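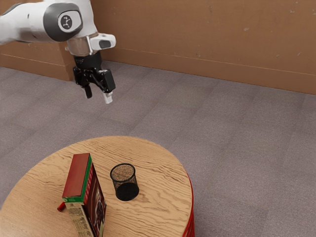
Ryan Dunmore
@ryandunmore
Apr 25, 2025

We rewrote our rules for simulated pick and place runs at Bronwood this month. A few people asked for them, so I'm posting the short version. 1/11

Ryan Dunmore
@ryandunmore
Rule one. Every run starts with the gripper open and empty, clear of the table. If the first step has the fingers already closed on something, the run is thrown out. Fixing it by hand later is not allowed. 2/11

Ryan Dunmore
@ryandunmore
Rule two. Write the instruction before the run and don't touch it after. "Put the marker in the pen cup" stays that way even if the arm goes for the box. A run with the wrong result gets marked as failed and we keep it. 3/11

Ryan Dunmore
@ryandunmore
We learned that one from the Kekana set. 2945 runs, and 64 of them had instructions edited afterward to match what the arm did. It took us most of a week to find them all. 4/11

Ryan Dunmore
@ryandunmore
Rule three. Name objects with plain words, and the same ones every time. Marker, cup, box. We had "pen," "marker" and "red thing" for one object in the same batch. 5/11

Ryan Dunmore
@ryandunmore
Rule four covers the close view. Before a batch is accepted, a person checks that the target can be made out in at least one camera. An object mostly behind a box in the wide view is fine if another view has it in the open. 6/11

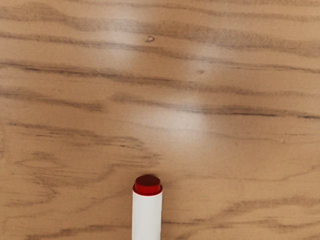
Ryan Dunmore
@ryandunmore
An end of the object at the edge of the view counts, as long as you can tell what it is. We argued over this. Tristurthorpe wanted the whole object visible and we tried it, but it threw out too many good starts. 7/11

Ryan Dunmore
@ryandunmore
Rule five. Reflections and wood grain stay in. Do not swap in a flat gray table to make the numbers look better. If you test on a plain surface too, report it on its own line. 8/11

Ryan Dunmore
@ryandunmore
Rule six. Log the seed, the scene version and the gripper model for every run. If any of the three is missing, the run doesn't count toward the 3000 we need for a full set. 9/11

Ryan Dunmore
@ryandunmore
Rule seven. Two people review the failed runs, separately, and write down a cause. On the Hikov batch the two reviewers disagreed on 29 runs. Those are listed as "cause unclear" and we left them that way. 10/11

Ryan Dunmore
@ryandunmore
These are for simulation only. The real cell has its own checklist with the stop button and the fence, and passing here doesn't get you out of any of it. Full document goes up once Tristurthorpe signs off on the wording of rule four. 11/11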